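Kasach Knit Work Gloves
Sold by Estance

Off-white knitted gloves for packing, sorting, light garden work and general jobs about the house. The outside has a soft, brushed feel and the cuff is knitted in one with the hand. The same shape fits left or right, so an odd glove still gets used.

Sizes: S, M, L
Pack: 10 pairs
Carton: 400 pairs
Order code: 104

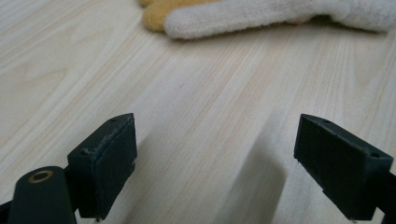

Choose the size you normally wear. If you are between sizes, take the larger one, as the knit draws in a little after the first wash. Wash at a low heat with similar colours and dry flat. Do not bleach or tumble dry.

These are light gloves. They are not meant for hot pans, chemicals, broken glass or wet work. For those, see the Broltlow range.

Orders placed before noon leave our Ochoa depot the same day, and delivery takes roughly 3 working days. Unopened packs can be sent back for a refund. Opened packs can only be returned if there is a fault.

For carton prices or a sample pair, write to Nayeli Escobedo in trade sales and give the size you need.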